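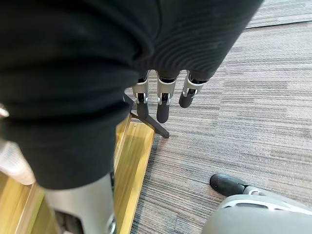
Letay Bogale told us at the first meeting that a hand which cannot find its own zero will never pick a shoe, and we should not touch the grasping program before this is repaired. We followed this advice. Our report is therefore mostly about the maintenance of the Feyisa cell, and only the last part is about tidying.

1. Condition at the start

The cell was used by the group before us until March. Their notebook has 16 entries, and the last one says only "fingers slow, see Liya". Liya Jemal explained to us that the fingers did not return to the same position after closing. The three-finger hand has metal segments joined by small pins, and the tips have black rubber pads. We decided to check the pins first, then the pads, then the values saved in the controller.

2. Work on the hand

Before any work we switch off the arm at the main switch and wait 15 minutes. We cleaned each joint with a dry brush and put one small drop of oil on the pin. Too much oil comes down to the rubber, and we made this mistake one time. After this, Kalkidan Gashaw wrote the new zero values. The old value for the middle finger was 704 and the new one is 2271, so the difference was not small. The old values are kept in a file named Tedar_old.

3. Setup of the room

The task area is the open carpet in front of the shoe rack. The rack has a black frame, and we teach only the two upper shelves. The two lower shelves stay empty. The armchair and the side table are to the left of the rack, the desk with the laptop is on the right.

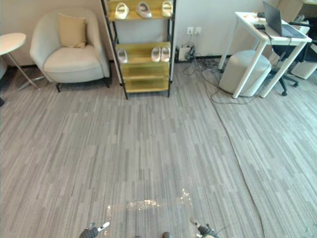 Fasil Endale asked in his comments on our draft why we did not write anything about cables. He is right, it was missing. The cables of the desk and the power strip lie on the carpet, and we want to fix them along the wall before the next group starts.

4. Open points

The zero check must be repeated every morning before the first run. Lensa Assefa is writing the check list for it. We did not yet order spare pads from Cusus.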